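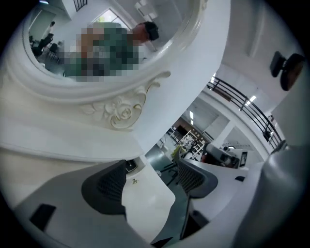
Figure 3. View from the camera of the hand-held gripper during the open day: the two fingers with their mesh pads, the white mirror with the carved rose, and the room below the mezzanine.

4.2 Collection during the open day

The third part of our data was collected at the open day of the Tatia studio in October. The first two parts were recorded in our own laboratory, where the furniture and the lamps do not change from one session to another. For the third part we wanted a place which was not prepared for us, and in which people walk and talk while the recording goes on. The studio agreed that we work on the main floor from ten in the morning until the doors were closed.

Visitors were invited to take the hand-held gripper and to perform one short task of their own choice. Before the task, one of the authors showed how the fingers are closed and asked the visitor to move slowly. No other training was given. In total 201 visitors took part, and they produced 1,357 episodes. Together with the laboratory parts, the full set has 2,951 episodes. We removed an episode only if the fingers did not close at any moment or if the visitor asked us to delete it.

Figure 3 gives an impression of the conditions. The fingers take a large part of the lower view, and the room can be seen in the gap between them and above. The mirror is a difficulty which we did not meet in the laboratory. Its glass shows a bright window and persons in the reflected room, so the same view contains two spaces with different depth. Faces and bodies near to the camera were covered with a mosaic before any other processing, also when they appear only as a reflection.

Leonora Macapagal, who guided the visitors at the studio, kept a written log of the day. From her notes we learned that many visitors preferred to try the gripper close to the mirror, and that children held it much lower than adults. We kept both kinds of episodes.

The camera position was estimated with the Farkow tracker, using the same settings as in Section 4.1. In the laboratory the tracker was lost in very few episodes. At the studio it was lost in roughly 200, and most of these have the mirror in view for more than half of their length. When we masked the mirror by hand and ran the tracker again, a part of them could be recovered. The remaining ones are included in the release with a flag, but they were not used for training the Chiang policy in Section 5.

We also compared the Flemer filter with and without the open day episodes. The results are given in Table 4.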